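Two grippers, one bench and a lot of cable

I'd been wanting to talk to somebody who compares robot grippers for a living, mostly because every product page I read makes them all sound perfect. So I was pretty happy when an engineer at Pramthorpe, a small shop that tests automation gear for other companies, agreed to spend a morning on the phone with me. She asked me to leave her name out (she'd like to keep getting loaner parts from everybody), and that was fine by me.

We started with the project on her bench. A customer called Torncombe makes small wiring sets for hearing test equipment, and they want a two-arm cell that can pick up a cable, hold it steady and check it with a probe. The holding part is where the argument is. Torncombe had two grippers in mind, one from Kenari and one from Barroso, and couldn't agree on which to buy.

"They sent us both and a box of cables and said, tell us who's right," she told me. "And I said, well, it might be neither of you!"

I asked how you even start with something like that. I had pictured spreadsheets. She laughed and said the first two days were mostly brackets.

"You bolt it on, and the flange is fine, and then the cable for the gripper itself comes out exactly where the elbow wants to go. So you turn it ninety degrees and teach all your points again. I have a drawer of adapter plates. I love that drawer."

Once both were mounted and running, she set up a plain pick test: same arm, same speed, same cable type, over and over until she had 700 tries on each gripper. A try counted as good if the plug ended up in the fingers and stayed there through a quarter turn of the wrist. I wanted to know which one won, obviously, and she made me wait for it while she explained the fingers.

The Kenari has long, narrow fingers with a flat pad. The Barroso is shorter and stronger, and its fingers come together along a slight curve, so the tips drop a little as they close. On a big part you'd never care. On a thin plug lying on a table, you have to lift the arm a hair while the fingers shut, or the tips scrape.

"The Barroso people will tell you that's a five-minute fix in the program," she said. "It took me an afternoon, and I'm good at this."

And the score? The Kenari dropped or missed fewer plugs, but she wouldn't let me call it the winner. Most of its misses came in one batch, right after the pads got dusty. She wiped them down and it went back to behaving. The Barroso's misses were spread all over the place, and that bothers her more, even with the strong grip. I said that sounded like a verdict to me. "It sounds like a Tuesday-to-Friday problem for a plant with no one to wipe the pads," she said. Fair enough!

Then there's the probe side, which I hadn't thought about at all. The second arm carries a thin pointed tool and has to come down on one exact spot while the first arm holds still. If the gripper lets the plug tilt even slightly, the tip slides off. She ran 252 touches with the two arms working together and logged every slide. I asked whether a camera could take care of it, and she was lukewarm. They tried one on the wrist and it found the plugs all right, but black cable throws a shadow on a pale table, and the software kept falling for the shadow.

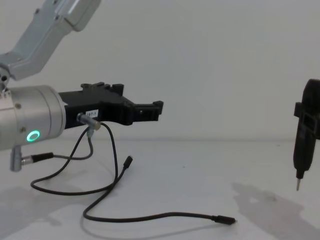
"Cables are rude," is how she put it. A block sits where you leave it. A cable has an opinion about where it's going, and if you pull one end, the other end shows up in the wrong place. She's started doing a slow pull of a few inches before the real pick, just to get the slack out, and she thinks that little move helped more than any gripper change she made all month.

I asked what she'd tell a shop that can't afford to hire Pramthorpe. Borrow before you buy, she said, and test with your own parts, dirty ones included. She also wants people to ask about the controller. The Kenari talks to hers over a single line and the Barroso wanted its own box, and finding room for that box in the cabinet was a whole side project.

The report goes to Torncombe next month. She's leaning Kenari, with a different pad, but she wants one more long run first and she's still waiting on the pads.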